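How Does a Car Know When to Stop? All About Brakes

Have you ever sat in the back seat and felt yourself lean forward a little when the car slowed down at a red light? You were feeling the brakes at work! Today we are going to find out what happens down there by the wheels, and you don't need to be a mechanic to follow along.

Let's start with something you can try right now. Rub your hands together as fast as you can and count slowly to 12. Do they feel warm? When two things rub against each other, they make something called friction. Friction slows things down, and it makes heat too. A car's brakes use friction in very much the same way (only a great deal stronger, of course).

Behind most car wheels there is a flat metal plate called a disc. The disc spins whenever the wheel spins. Hugging the disc is a clamp called a caliper, and inside the caliper are 2 brake pads, one for each side. When the pads squeeze the disc, the wheel has to slow down. If you have a bicycle with rubber blocks that pinch the rim, you already know just how this works. 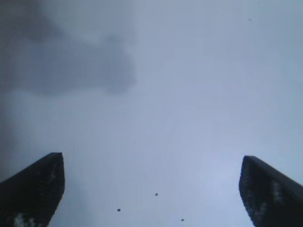
Two dark fingers and a soft, pale blue-gray background.

But how does a push from somebody's foot get all the way to the wheels? There is a special liquid called brake fluid, and it sits in thin pipes that run from the front of the car to each wheel. Liquid doesn't like to be squashed, so when the driver steps on the pedal, the push travels along the pipes and presses the pads against the disc. Most cars also have a helper called a booster, which makes the driver's push much bigger – otherwise stopping a heavy family car would be very hard work for one leg!

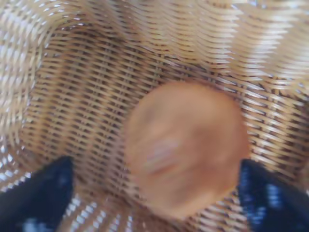 Why do brake pads have to be changed?
Every time the pads rub on the disc, a tiny bit of them wears away, a little like the eraser on your pencil. When they get too thin, a mechanic takes them off and puts new ones on.

Now, even good brakes can't stop a car in an instant. The faster it is going, the more room it needs, and a wet or icy road makes that distance longer still. So when you are crossing the street, please wait until the cars have really stopped, and look both ways even if you are sure. And the next time you are riding along and a light turns red up ahead, see if you can feel the very moment when the pads begin to squeeze. It's a lovely thing to notice on a long drive!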